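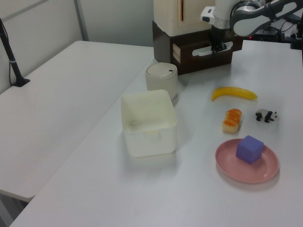

Naledi Sithole wants to know why the arm can't just be told to tidy up, the way one tells a teenager. It can be told. The results are about the same.

## Skarnavine: questions we keep getting

**Is it safe to stand next to?**
Stay outside the tape while the arm has power. The stop button is on the bench leg, left side, and works if you hit it like you mean it.

**How heavy a thing can it lift?**
600 grams at full stretch. Hanna Kushnir got a bag of sugar off the table once and we swept for a week.

**Why toys and not something useful?**
Toys survive being dropped. Mugs had their turn in April.

**How many practice runs does a new task need?**
Over 200 for anything with a drawer. Plain pick-and-place gets by on 60, if you don't move the tables halfway through. Please don't move the tables.

**Can I build one at home?**
Yes, given a solid bench and patient neighbours. The wiring notes are in the Molefe folder. Ignore the ones marked "old", and also the ones marked "new".

**When can I have a go?**
Evenings after 5, once you've done the induction. Bring your own tea.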